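Subject: Re: [naltley-users] Nightly export drops rows after the locale change
Date: 2020-06-11
List: naltley-users

On the Murnby side of the list it was written:

> After moving the export host to the new base system, the nightly job
> finishes with status 0 but the file is short. Last night the source
> table had 700 rows and the file had 683. The 17 missing rows all have
> an accented character in the customer field, e.g. Domínguez. Rolling
> back the export tool to the previous release makes no difference. Is
> this a known problem with the reader?

The reader is fine. The rows are lost in the sort step, before the reader sees them.

The export script calls sort and then join. The old base system set LC_ALL to a UTF-8 locale in the system profile. The new one leaves it unset for jobs started from cron, so sort runs in the C locale and orders by byte value. The lookup file is still built by the web process, which has its own locale setting. You end up with two files sorted by different rules, and join skips keys it thinks it has already passed. Any error text goes to stderr, and the script sends stderr to /dev/null.

To confirm, run this from cron and again from a login shell, then compare:

locale > /tmp/locale.out

If they differ, put this at the top of the export script and at the top of the lookup build script:

export LC_ALL=C

I prefer C over a UTF-8 locale for both. The order looks wrong to a person, but it does not change when the C library updates its collation tables – we had that happen last November on the Onard host. If a report needs names in reading order, sort it again at the end.

Rebuild the lookup file once by hand after the change. The old one stays in place until the web process replaces it, which takes up to 12 hours on a default install.

Separately, please remove the redirect to /dev/null. join exits nonzero on unsorted input, but the script only checks the last command in the pipe. Adding set -o pipefail fixes that if you run it under bash.

The asset export uses the same lookup code, so check that too. 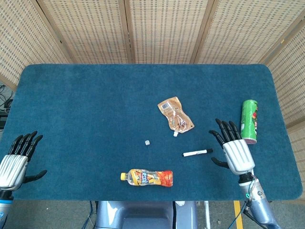 Onard list admin: setting LC_ALL=C in both scripts brought back all 17 rows on our copy, but pipefail broke step 3, where grep returns 1 on an empty match. Wrap that one call before you turn it on.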